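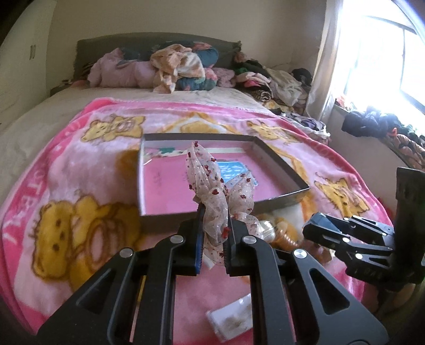

Le ruban, ou la patience des petites choses

Ma grand-mère gardait ses rubans dans une boîte à biscuits, enroulés sur des bouts de carton, et je crois bien que c'est elle qui m'a appris à ne jamais en jeter un seul. On les repassait à fer doux, entre deux torchons, et ils repartaient pour une communion, un paquet, une natte du dimanche. J'y pensais en septembre en poussant la porte de chez Jindura, une mercerie toute en longueur où l'on trouve encore du velours, du gros-grain et de l'organza vendus au mètre (et une chaise pour les clients qui hésitent, j'y suis restée un bon moment !).

Min-kyu Yang y tient le comptoir depuis 7 ans. Il coupe toujours en biais, brûle à peine le bord des synthétiques au-dessus d'une bougie, et parle volontiers de la nervure d'un satin comme d'autres parlent de vin. Le nœud à cheveux, dit-il, est revenu par les adolescentes, puis leurs mères s'y sont mises, et maintenant ce sont les grand-mères qui viennent réclamer le leur - juste retour des choses.

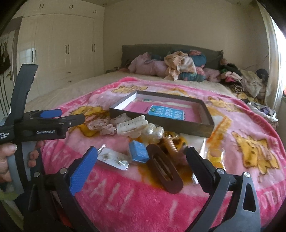
Dae-han Yoon trouve pour sa part qu'on exagère beaucoup ce retour : dans son village, assure-t-il, les barrettes et les nœuds n'ont jamais quitté les tiroirs, et l'on n'a pas attendu les magazines pour en mettre aux petites le jour de la rentrée.

Je lui donne volontiers raison, au moins pour les tiroirs. Reste la question du tissu. L'organza se tient bien mais marque au pli, le velours accroche mieux les cheveux fins, et le gros-grain supporte tout, même la cour de récréation. Pour un nœud simple, comptez trois longueurs de main, un peu plus si vous aimez les pans qui tombent.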